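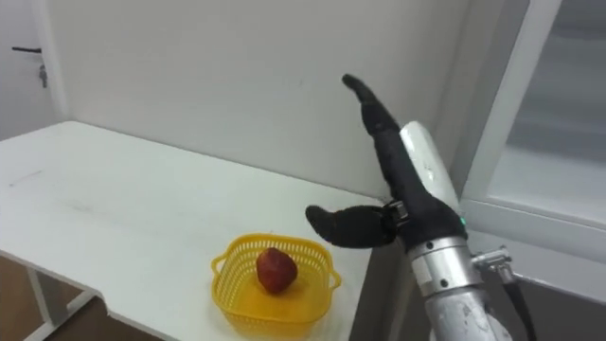
Strawberry

The strawberry is a low, creeping plant in the rose family, and it's also the name of the red thing we all eat off it. I've grown them for a good many years now and I still get a little silly when the first one colors up. Most of what follows is common knowledge among gardeners, with my own opinions dropped in where I couldn't help myself (feel free to skip those).

Is it a berry?

Botanically, no! A true berry grows from a single ovary, the way a tomato or a grape does. The red flesh of a strawberry is the swollen end of the flower stalk, called the receptacle, and the little specks on the outside that everybody calls seeds are the real fruits. Each one is an achene, with one tiny seed tucked inside. An ordinary garden berry can carry 200 of them. I once sat down with a pin and a magnifying glass to check a small one and gave up at 51, so I'm taking the books at their word.

Where it came from

People gathered wild strawberries long before anyone thought of planting them in rows. The wild woodland kind of Europe is small and pointed and smells wonderful, and it was dug up and moved into gardens in the Middle Ages. The big garden strawberry we buy today is a cross between two American species, one from eastern North America and one from Chile, and the two met by accident in France in the 1700s. I love that. Two plants from opposite ends of the Americas had to cross an ocean to find each other.

How the plant grows

Everything comes out of a short, thick stem called the crown, which sits right at soil level. Bury it and it rots, leave it too high and it dries out, and I've managed both in the same bed. The leaves come in threes with toothed edges, and the flowers usually have five white petals and a yellow middle. In the warm months the plant also sends out runners, long thin stems that creep along and root wherever they touch down, and that's how you end up with strawberries in the path, the lettuce and the neighbor's gravel.

Types

June-bearing plants give you one big crop in late spring or early summer. Everbearing ones give you a crop in early summer and another toward fall, with not much in between. Day-neutral plants keep going as long as the weather is mild, a handful at a time. I grow 3 varieties myself, the early Plorka, the big soft Marras and a day-neutral called Jetik, which sulks in real heat but was still making flowers last October. If you only have room for one pot, I'd go with a day-neutral and keep it watered!

Growing them at home

Strawberries want full sun, soil that drains well and is a bit on the acid side, and steady water while the fruit is filling out. Straw under the berries keeps them off the dirt. Slugs will find them anyway, and so will birds, so I put netting up when the first fruits turn pale. Plants get tired after a few seasons, and I start new ones from runners in late summer. My bed in Tranance holds 29 plants and that's plenty for fresh eating, with some left for jam in a good year.

Picking and keeping

Pick them fully red, stem on, preferably in the morning while it's cool. They don't get any sweeter once they're off the plant (color, yes, sugar, no), so a white-shouldered berry from the store is as good as it's going to get. Don't wash them until you're ready to eat.

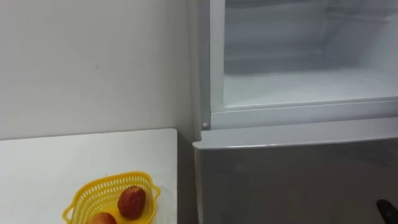
Refrigerator with the upper compartment open.

In the fridge they'll keep a few days, dry and in a single layer if you have the space. For longer storage, hull them, freeze them on a tray and bag them up when they're hard. They thaw out mushy, but that's fine for smoothies, sauce or jam, and I'm still spooning mine over oatmeal in January.

See also: Raspberry, Rose family, Runner (botany), Jam making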